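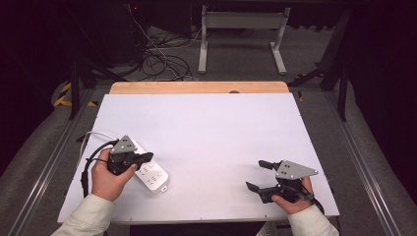
Woltonel Hand Gripper Pair
Kit for home and shared-shop builds

The Woltonel pair is a left and a right two-finger gripper that you hold and work by hand. Use it to record how a job is done, then play the motion back on an arm that carries the same fingers. It was designed by Vija Strazds for her own bench and is now sold as a kit, with all parts cut and drilled.

What you get

Left and right gripper bodies, black
Four fingers with rounded tips
Two gray metal top plates, drilled
Two cables, black, with strain relief
Screw pack and hex keys
Printed build guide

Not included: computer, power strip, table, rails, arm.

Top plates

Each plate is a triangle with a cluster of holes in it. The holes take M3 screws and will hold a marker, a small camera or a tracker. The left and right plates are mirror images. Check the stamp on the underside before you bolt them down, as they will fit the wrong body and the tracking will then be off. If you already own a Coltum tracker, order the Coltum adapter with the kit. Other trackers need a spacer, and the drawing for it is in the guide.

Building it

Plan on one evening for the pair. No soldering. You need a small Phillips screwdriver and a flat surface. Build the left one first, following pages 2 and 3, and leave the finger screws a half turn loose until the slide moves freely. Then tighten them. If a finger still drags, back the screw out and wipe the slide. Do not oil it.

Cables

The cables leave the body near the handle and should hang down over the side of the table. Leave enough slack to reach the far edge without a tug. Most trouble reports we get come down to a cable pulled tight or pinched under a board. Both grippers take power from the supply box, so one free outlet is enough.

Work surface

Any table will do if it stays put. We like a plain, light-colored top because black fingers show up well against it. A loose top laid over a board works fine if you clamp it at the corners. For floor-standing frames, check that the rails are square before you calibrate, and calibrate again if the frame gets bumped.

Specifications

Finger opening: 100 mm
Finger length: 40 mm
Fingers per gripper: 2
Mounting holes: M3
Warranty: 2 years on bodies, none on fingers

Spares

Fingers are sold in pairs and wear out first — order a set with the kit if you handle rough parts. The Berisha soft tips fit without changes. The older Nusance tips do not, and we no longer stock them.

Shipping

Kits are packed to order. The next batch goes out in October. For questions about parts or returns, write to Vija Dambrauskienė at the shop desk and include your order number.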